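Print this page | E-mail this page

Mar 28, 2022 – notebook, shared spreadsheet cleanup

Great session today! The parts workbook from Plivcombe finally opens in under a minute, and I want to get the steps down while I still remember them. It has 1,491 rows of real data, but Ctrl+End kept landing way down in empty territory. Deleted the blank rows below the data, saved, reopened, and the last cell is where it belongs.
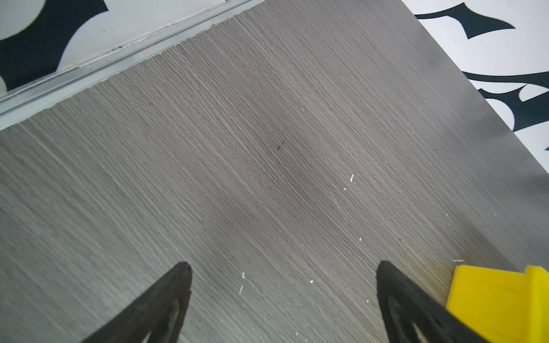
Does clearing the cells do the same job as deleting the rows?
Clearing leaves the formatting behind, so the sheet still treats those rows as used. Select the whole rows and delete them, then save.

Next thing was conditional formatting. Haiyan Zou opened the rules manager and found 400 rules, nearly all copies of the same two, left by pasting between sheets since November. Wiped them and made two fresh ones for the whole column. Scrolling is so smooth now – I kept going up and down just to enjoy it.
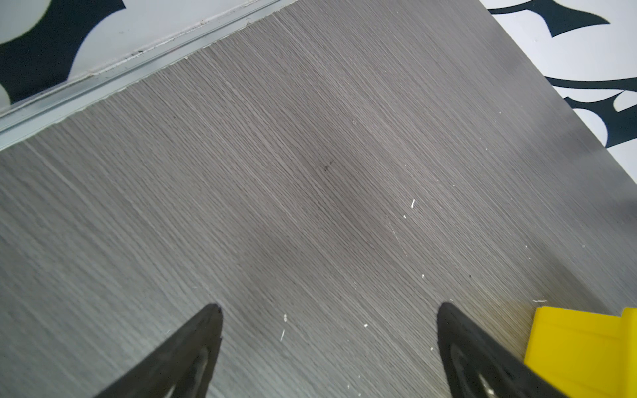 Tabletop, gray wood grain, metal edge strip

Jamshid Asadi swapped the old lookups on the Bayram tab for INDEX/MATCH with one helper column. Recalc used to take 60 seconds, now I can't catch it happening. Love this trick. 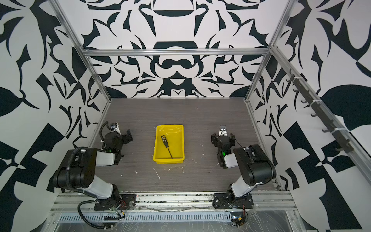
What happens to the helper column if somebody sorts the sheet?
It sorts along with everything else as long as it sits inside the table, so keep it there and hide it if it gets in the way.

Still open: the Fanavthorpe tab has dates stored as text. Text to Columns fixed the ones I tried, but the Priltley imports come in day first, so check those before converting. Backup copy is in the old folder.

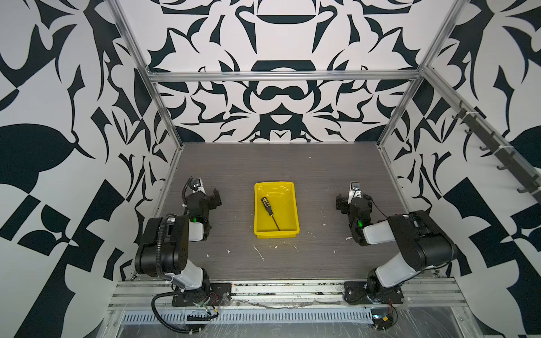

Enclosure with both arms and the yellow tray

Jamshid wants to try Power Query on the imports next. Yes please!

Contact | Copyright 2022 | Back to top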